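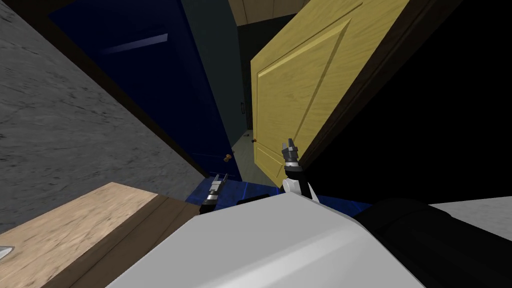 Door cleaning tips: what to believe and what to skip

Most advice on cleaning interior doors comes from people selling something. I have been through a lot of it, and the list that survives is short.

Start with the dust. A dry cloth along the top edge and into the panel grooves gets more off than any spray. If you wet it first you make paste, and the paste sits in the corners.

Then dish soap. A few drops in 2 cups of warm water, cloth wrung out hard. Work from the bottom up if you believe the old rule about streaks. I tried it both ways and saw no difference. 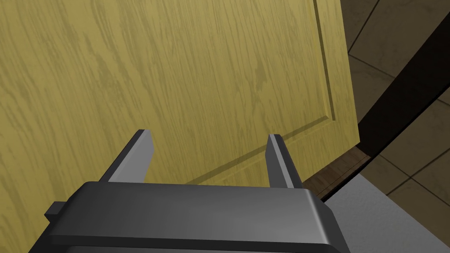 Oak grain and a panel groove.

Wood polish is where I get grumpy. The Jundik bottle I bought for 11 dollars promised to "feed" the wood. A finished door can't eat. What I got was a shine for 3 days and a film that grabbed every fingerprint after that.

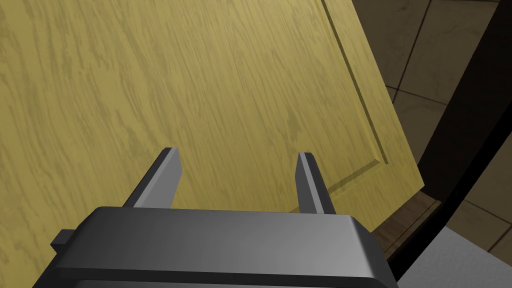 Vinegar isn't much better. It may be fine on glass, but I wouldn't put it on varnish week after week just to save a little soap.

Walnut rubbed on scratches? It darkens a light scratch for a while – so does a brown crayon, and the crayon doesn't leave crumbs on the floor.

Squeaky hinges: pull the pin, wipe it, rub on a little petroleum jelly, tap it back. Do one hinge at a time with the door shut. Cooking oil works for a week and then goes gummy.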